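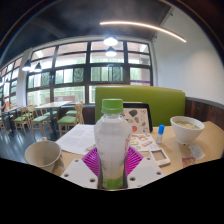
Clarance Ferry Terminal - Security Screening and Suspect Item Response
Inspection checklist with comments
Inspection date: 2025-11-25
Areas covered: passenger hall, baggage room, vehicle lanes, Skurham pontoon
Previous inspection: April

Ratings: C = compliant, P = partly compliant, N = not compliant, N/A = not applicable at this site.

1. Search equipment

1.1 Walk-through detectors calibrated within the service interval - C
Both units carry current labels. The test piece was passed at ankle, waist and shoulder height and alarmed each time.

1.2 Hand-held detectors charged and logged - P
The charging log has no entries for the last two night shifts. Detectors were charged when checked.

1.3 X-ray unit image quality test completed at start of shift - C
Thin wire resolved on the standard test case. Results are filed by shift and signed.

1.4 Trace swabs in date and stored dry - N
One open box of 100 swabs was past its use-by date and has been withdrawn. Replacement stock was on the shelf behind it. Rotate stock on delivery.

1.5 Under-vehicle mirrors clean and undamaged - P
Lane 2 mirror has a loose castor. Usable, but it drifts left on the ramp. Repair or replace within 28 days.

2. Suspect item procedure

2.1 Current procedure displayed at each post - P
The baggage room still shows the superseded version, which gives the old control room extension. Replaced during the inspection.

2.2 Staff able to state the initial actions without prompting - C
Staff at each post were asked. All gave: do not touch, clear the area, report from a safe distance. One officer was unsure whether a radio could be used close to the item. The procedure says no transmission inside the inner cordon.

2.3 Cordon distances marked on the site plan - P
The 100 m and 200 m lines are drawn from the passenger hall only. The same lines are needed for the baggage room and the pontoon, as the 200 m line from the pontoon crosses the public car park.

2.4 Cordon tape, cones and signage held at two separate points - N
All stock is in the baggage room store. If the item is in that room, none of it can be reached. Outstanding from April.

2.5 Rendezvous point agreed with attending services - C
Primary at the Detine Road gate, alternate at the fuel depot turnoff. Both points are to be searched before use.

3. Waterside

3.1 Pontoon underside and piles included in the search plan - P
Included on paper. The plan does not say who requests the dive team or what vessel movements stop while divers are in the water. Add both.

3.2 Lighting adequate for visual search at low tide - N
Two fittings out on the north side. Temporary lighting is acceptable until the fittings are replaced.

3.3 Mooring lines and fenders checked before first sailing - C
Entries complete. Handwriting on several sheets is poor - block letters please.

3.4 Diver recall signal tested - N/A
No dive operation was planned. Test at the next joint exercise.

4. Evacuation and records

4.1 Hall capacity figure matches the evacuation plan - N
The plan uses 1,008 persons. The sign at the main doors has not been updated since the seating was changed and shows a lower figure. Correct the sign.

4.2 Exit routes clear and doors opening fully - C
Checked from both sides. The closer on the east door is stiff but within limits.

4.3 Incident log kept in ink, pages numbered - C
No pages missing.

4.4 Luangrath access system records retained for the required period - P
Records are retained, but the export function was not known to the duty supervisor. Add a one-page instruction to the control room folder.

Actions carried forward
Items 1.4, 2.4, 3.2 and 4.1 require a written response from the terminal operator. Item 2.4 is a repeat finding and takes priority. Partly compliant items will be rechecked at the next scheduled visit, apart from 1.5, where photographs of the repaired mirror will be accepted.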